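Tovero dry erase lapboard review: six months on the kitchen wall and off it
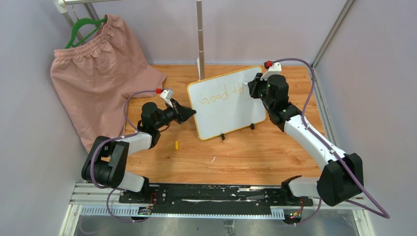

I bought the Tovero lapboard in May, after my old one started holding on to every mark I made. I use a small board most days, for grocery lists, phone messages and spelling practice with my daughter. A board that size gets handled a lot more than a big one on an office wall, so it wears out in different ways.

The Tovero comes in a cardboard sleeve with two markers, a felt eraser and a pair of adhesive hooks. There are 3 sizes and I have the middle one. It is light enough to hold in one hand while you write with the other. The back is plain and has no magnets, so if you want it on the fridge you will have to add your own.

Writing on it is fine. The surface is smooth and the markers don't skip unless you press very lightly. Black and blue show up best. Orange and yellow are hard to read from across a room on any white board, and this one is no different. I would keep those for underlining.

Erasing is where the cheaper boards let you down. On the Tovero, fresh marker comes off in one pass. After a day it takes two passes. I left a list up for 2 weeks while we were away and it left a faint shadow, which came off with a damp cloth and a drop of dish soap. The maker says to avoid alcohol cleaners. I have used one twice on a bad stain and saw no harm, but I wouldn't do it every week.

The felt eraser is poor. It was full of dust within a month and started to smear. I switched to an old cotton sock and haven't gone back.

The hooks are the other weak point. One let go of the wall in the first week and the board landed on a corner. The corner has a small dent now – you can feel it but it doesn't affect the writing surface. I put up two screws and have had no trouble after that.

My neighbor Loukia Psarras has the Voteck board, which costs a little more. Hers has a stiffer back and a marker clip on the side. It also erases a bit better after a few days. But it is heavy, and her son won't use it on his lap for that reason. If yours will stay on a wall, I would get the Voteck. For carrying from room to room, the Tovero is the better pick.

Would I buy it again? Yes, at the sale price. At full price I would want a better eraser and hooks that hold.

Posted 11 November 2018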